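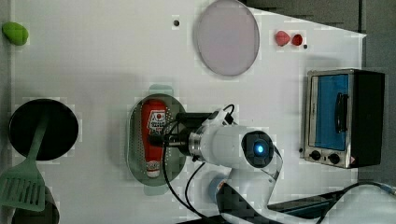
Photo: Flonitura picture library

Keeping fewer photos (and liking them more)
Speaker notes, Plunham Camera Club, March meeting

Slide 1. Hello

Wait for the tea people to sit down. Thank the club for having me back. Say which talk this is, as the newsletter had me down for "Filters" and I don't own any filters.

OK, so I came home from eight days in Nurkeck last year with 2,000 photos. Eight days! I was so pleased with myself on the train. Then I sat down at the kitchen table at 9 p.m. with the laptop, scrolled for a bit, felt slightly sick and shut the lid. Didn't open that folder again until spring.

Ask the room: hands up if you have a folder like that. (Wait. Laugh along, put my own hand up.)

Tonight is how I got from 2,000 down to 100, and then from 100 down to 20 for a book. None of it needs special software. Phone people, all of this works for you too.

Slide 2. Where they all came from

Show the contact sheet of the harbor at Nurkeck. It's basically one photo of a harbor, over and over. I'd lean left, click, lean right, click, a gull goes by, click click click.

I used to think that was being careful. I was putting off the choice and handing it to myself later, when I'd be tired and the light would be long gone and I couldn't remember what I'd liked about the place anyway.

Mention burst mode here, but don't get stuck on it. Last time I got asked about burst mode for ten minutes.

Slide 3. First pass, fast

Big rule for the first pass: no zooming in. Fit the photo to the screen, look, decide, next. I use one key for keep and one for skip. On a phone I just tap the heart on the ones I like and leave everything else alone.

I don't delete anything on this pass. It slows me right down, I start feeling guilty, and then I'm looking at a blurry bus for half a minute wondering if it has a mood.

Go through in the order you took them. I tried starting with the best day once and everything after it looked dull, which wasn't fair to a perfectly nice Tuesday-ish sort of beach. (Don't say Tuesday, I never remember which day it was. Say "a perfectly nice beach.")

Stop after an hour, even if you're having fun. My keeps get much sloppier in the second hour. I went back and checked, and there was a run of fence posts in there I can't explain at all.

Slide 4. The lookalikes

Now the groups. Put the similar ones side by side, two at a time, winner stays on. Check the edges of the picture before the middle. You already know what the middle looks like, it's why you took the thing, but a bright bag strap poking in at the corner will bug you forever once it's on the wall.

Two-up demo with the lighthouse pair. Let the room vote. I like the left one, but don't say so until they've voted!

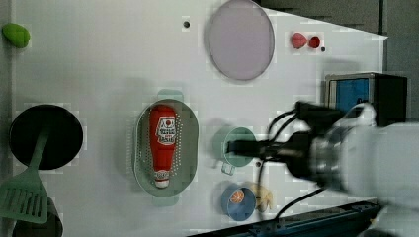
Plate, pan and spatula on a white tabletop, seen from above.

Slide 5. The cooling-off bit

Leave it alone for a couple of weeks. I know, I know. But the photo you climbed a hill for always looks better on the day you climbed the hill. I had a sunrise from above Nurkeck that I'd gotten up at 4:30 a.m. for, and I was so sure about it. Two weeks later it was an orange stripe with a dark bit under it. The photo I'd taken on the way back down, of a bakery window with the lights on, was much better, and I'd almost skipped that one on the first pass.

Show both. Sunrise first. Give them a second to be polite about it.

Slide 6. Getting to 20

For me this is where it gets fun, and it's where I finally print something. Cheap little prints, the smallest size they do. I get mine from Heydari on the high street, matte, no borders, and I spread the whole lot out on the living room floor and shuffle them around in my socks.

Things I look for when I'm shuffling:

Do I have any close-ups at all? (Usually not enough.)
Is there one with people in it?
Are there two photos doing the same job?
Would somebody who wasn't there want to turn the page?

That last one hurts. There's a picture of a very ordinary bench that I love because of the sandwich I had on it, and there's no sandwich in the picture. It stays in my own album. It didn't go in the book.

Pass the little prints around now. Ask for them back at the end, I lost a few in the fall.

Slide 7. So where do the rest go?

People get nervous here, so say it early: I don't throw away the other ones. They sit on a drive in a folder with the place and the year, and a second drive at my sister's house has a copy. The truly hopeless ones go, the inside of my pocket and so on. Everything else can stay as long as it stays out of my way.

The 100 go on my phone, so I've got them with me. The 20 go in the book.

If somebody asks about cloud storage: yes, fine, use it, but check that it's really got everything before you wipe the card. I learned that with a whole afternoon's worth of goats.

Slide 8. Taking fewer next time

Keep this short, I'll be running late by now.

What helps me is putting the camera down between goes. Take a few, let it hang on the strap, have a look with my own eyes, then go again if there's something different to go for. I also do a quick clear-out at dinner while I'm waiting for the food. It's only the obvious duds, and I can still remember what I was trying to do.

I went back to the same harbor this winter and came away with a much thinner folder, plus I got to see the harbor, so that was nice.

Slide 9. Questions

Leave the lighthouse pair up on the screen. Book is on the table by the door, please do pick it up, sticky fingers are OK, it's a spare copy.

If it goes quiet, ask what everyone's worst folder is called. Mine is "sort later 3."

Remind them the summer print swap needs names on the sheet before they go, and get my adapter back off the projector.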